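Counting the Full Cost of a Room Robot

Features - Equipment and Planning
29th April

Hotels that set out to buy their first mobile manipulator usually begin with the price of the arm. Vimholm, an operator with 8 properties under its management, began with the rooms. Before any supplier was invited to quote, its planning office asked what a guest room would require of a machine that was expected to reset it between stays: put back the remote controls, close what had been left open, and report what it could not reach.

The resulting budget paper treats the robot as one line among several. It also sets aside money for surveying the rooms, training staff, replacing worn fingers and maintaining the software for the life of the contract. Treasa Ní Bhriain, who directs capital planning at Vimholm, argues that these lines should be approved together or not at all.

"A department that wins approval for the hardware alone will be back before the year is out," she said. "We preferred to have the difficult conversation once."

The room survey covers 1282 rooms and records the items that matter to a low-mounted arm: floor surface, furniture legs, the height of wall outlets and the run of any cord between a wall plate and a table. A thin cable that sags along a wall is of no concern to a housekeeper, but it has to be entered in the survey as a hazard and priced as a repair if it is to be clipped or rerouted.

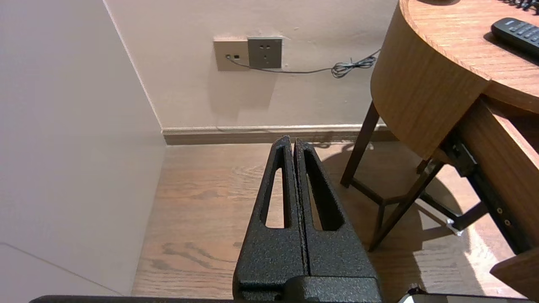

What the quotations left out

Two suppliers, Grimberg and Song, reached the final round. Their bids were close on the purchase price and far apart on nearly everything else. Grimberg offered a longer service term but charged separately for fingers and other wearing parts. Song included the parts and billed for each site visit. Neither bid, as first submitted, said who would pay to adapt the machine when a hotel changed its furniture.

Balakrishnan Lobo, who advised Vimholm on the purchase through the consultancy Lunderero, asked both firms to price the same 7 tasks in the same room types. The exercise took longer than planned and moved the decision from spring into June. He considers the delay well spent, as it gave the finance office figures that could be set side by side.

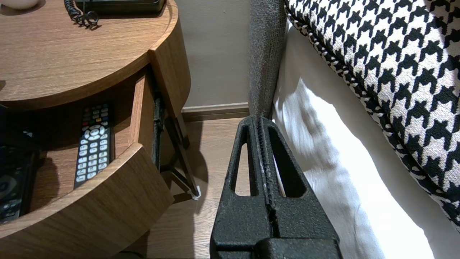 Task definitions proved to be the part of the budget most open to dispute. "Tidy the nightstand" can mean almost anything, and a supplier will naturally price the easiest reading. A round nightstand with a curved drawer, pulled open and holding two remote controls, raises several questions that a contract must settle: whether the drawer is to be closed, whether both remotes belong in it, and whether a telephone cord lying on the top is to be left alone. Vimholm wrote an answer to each into the specification, and both bidders revised their prices afterward.

Staffing was handled with similar care. The plan provides 265 hours of paid training in the first year, divided between housekeeping supervisors and building engineers. No positions are removed. Supervisors will decide which rooms the machine enters, and engineers will change the fingers and keep the service log.

Ní Bhriain recommends that other operators hold back part of the approved sum until the first property has completed a full season - and that they agree in writing, before signing, on what would cause the remainder to be withheld. Vimholm's own reserve will be reviewed when the first service log is submitted to the planning office.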